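Bokelthorpe Independent Shopkeepers' Group
Minutes, 2021-10-17, back room at Yu

Taken by me, Mei-kuen Cheng, since I was the one with a working pen. If I got you wrong, tell me before the next meeting and I'll fix it.

Present: 20 of us at the start, a couple more once the parking lot cleared out. Apologies from the shoe repair shop and both florists (wedding season is apparently still going!).

Last minutes

Read and approved, with one correction. I wrote that the toy store wanted longer Sunday hours. The toy store would like it known that it wants shorter ones. Sorry about that.

Loyalty card

This took up most of the evening, so I'll try to be fair to everybody. We launched the shared punch card in April with 29 shops, and we're still at 29, which I think is pretty good going. The trouble is that each of us keeps our own pile of stubs, and we all read them differently. I count a stub when the customer hands it in. The bakery counts it when they give it out. The hardware store hasn't been counting at all and was very cheerful about it.

We agreed that from now on a stub counts when it gets redeemed. Please write the date on the back. I'll collect them at the end of each month and type them up myself until we find something better.

Then we got onto what the something better might be. Plolum has offered us their register add-on at $53 a month per shop, and it would track repeat customers without any stubs. I went to their demo and liked it a lot, I'll admit that here. You can pull up what sold on a rainy afternoon compared with a dry one, and I could have played with that all day. Plenty of people around the table felt $53 was too much for a small store, though, and the bike shop pointed out that it doesn't talk to the older Skaten registers. Six of us still use those, me included. 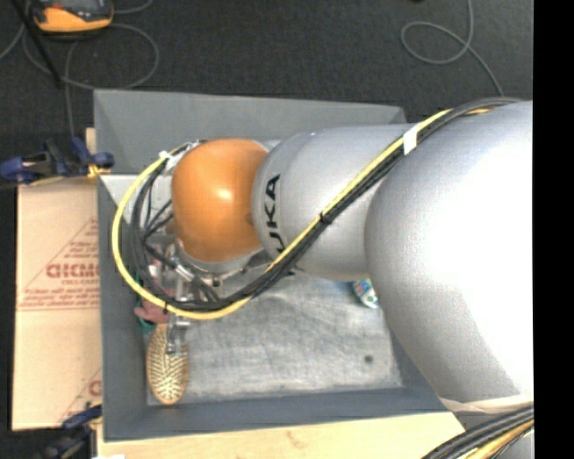 I said I'd ask Plolum two things: whether there's a group price, and whether they can import a plain spreadsheet from the Skaten machines. The bookstore wants a third question added, about who owns the customer list if we cancel. Good question, and I should have thought of it at the demo. No vote until we have answers in writing.

Customer survey

We got 114 forms back. I read every one, some of them over dinner. Parking came up the most, then opening hours, then the public restroom (I'll spare you the details). A lot of people said they look things up on their phones before they come downtown and can't tell who has what in stock. The pet store has started posting a short stock list each morning and says the phone rings less with "do you have" calls and more with "please hold one for me" calls. The kitchen store and I are both going to try it and report back.

There was some back and forth about whether to share the full survey. I'm for it. We settled on sending it around with names and emails taken off. I'll do that this week.

Holiday window trail

Same route as last year, starting at the library. The candy store would like a map that people can read in the dark, so bigger type this time. Windows need to be finished before the lights get switched on, please, and that includes mine.

Other business

The delivery bay is being blocked again in the mornings. The butcher will talk to the driver before we bother the town about it.

Somebody left a green umbrella at the last meeting. It's behind the counter at Yu.

To do

Mei-kuen: Plolum questions, survey, stub totals
Pet store: send me the template for the stock list
Candy store: draft map
Everybody: dates on the backs of the stubs

Next meeting is in the same room, same time. Bring your own mug.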